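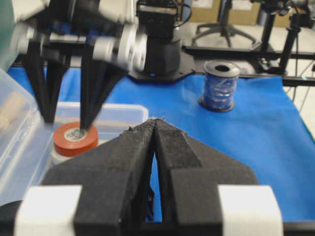
Storing rolls of colored tape flat without the edges picking up lint

Posted in Workshop and Craft Storage

Kimutai Mollel
I keep nine rolls of colored tape on a bench covered with a blue cloth. The cloth stays because the bench top scratches easily. Rolls left flat on it collect fibers along the lower edge, and after a week or two the first turn of tape has a fuzzy border that shows when it is applied. Red is the worst for this.

I have started setting the roll I am using on a short translucent cylinder so it sits a little above the cloth. The rest go into clear plastic containers. Two things I would like to know. Is a support narrower than the roll going to deform it over time? And should the containers have lids, or does that trap solvent from the adhesive? Room temperature is 70 °F most of the year, lower in February.

Cillian Breathnach
A narrow support is fine for a roll in daily use. The load is only the weight of the roll, and the cardboard core carries most of it if the support sits under the core. Check that the top of the cylinder is wider than the core opening, or the roll will drop over it and tilt. If it is narrower, put a disc of stiff card between the two.

For long storage I would not use a narrow support. Soft tapes such as vinyl can telescope — the core shifts down and the outer turns stay where they are — and once that happens the roll rarely goes back square. Lay those on a full flat surface with a sheet of silicone release paper under each one.

Lids: yes. Lint and dust do more harm than trapped vapor at 70 °F. Leave the container open for an hour after putting in new rolls if the smell bothers you. Keep it out of direct sun, clear walls being no protection.

For edges that are already fuzzy, wipe with a lint-free cloth barely damp with isopropyl alcohol, and try it on one roll first. Some printed tapes lose color.

Jalik
Just hang them on a dowel. I have 47 rolls on a rail over the bench, no lint.

Kimutai Mollel
No wall space over this bench, so a rail is out. The cylinder is slightly wider than the core opening, so I will leave out the card disc. Ordering release paper on Tuesday. Does the side facing the tape matter?

Cillian Breathnach
Only if it is coated on one side. Shiny side toward the tape.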